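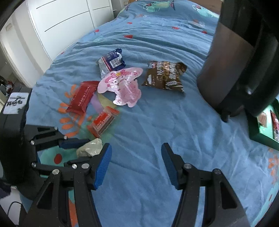

Flosano Walks is looking for tour guides to join us from April! We take small groups, never more than six, through the old town and down to the harbor, with plenty of stops along the way for stories and a bite to eat.

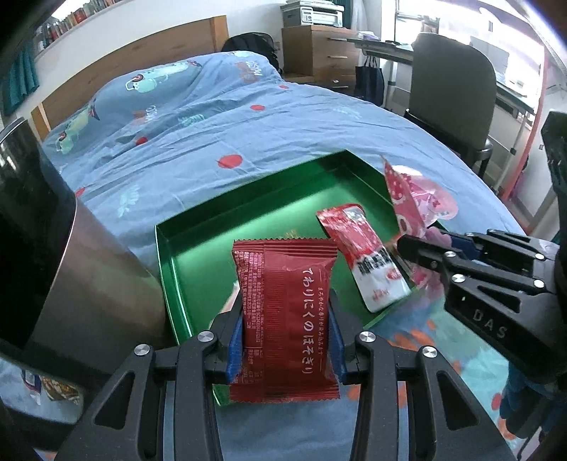 A red snack packet and a green tray

You'll lead four walks a week, and we'd love it if you enjoy a good chat. 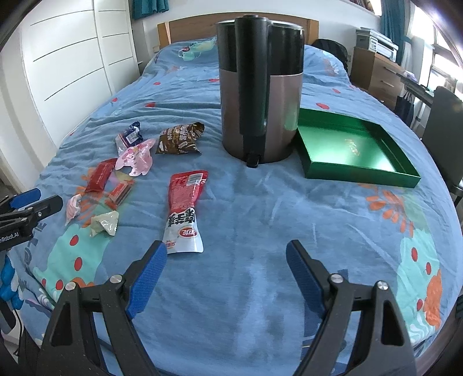
Training is paid, and so is lunch. Write to us at the Bouvier Street office and tell us a little about yourself.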